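Lostonport Fiddle Gathering

The Lostonport Fiddle Gathering is a folk music event held each December in Lostonport. It was started by the fiddler Kiri Harawira and the banjo player Donnie Moncrieff as a one-night dance. The program now covers old-time, string band and ballad singing, with no electric instruments allowed on the main stage.

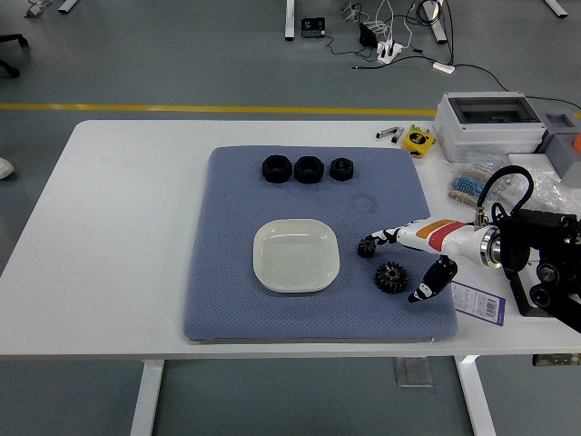
2 min read

Format

The event runs from noon to 10 p.m. Each band plays a set of 88 minutes or less, split by a short break. Open jam circles are held in the Rakena Hall next door. The hall seats 987 and is also used for the fiddle contest, in which players perform one waltz, one reel and one tune of choice. Entrants are placed in 6 age classes. Elsie Quinlan judged the contest in its early years and was followed by Paora Doolan.

Recordings

Live sets were first issued on cassette by Tovesar, a small local label. Later sets appeared on compact disc. The label's tape archive passed to Kirsty Brunton, who prepared the catalog of tunes and players.

Page last edited 9/13/22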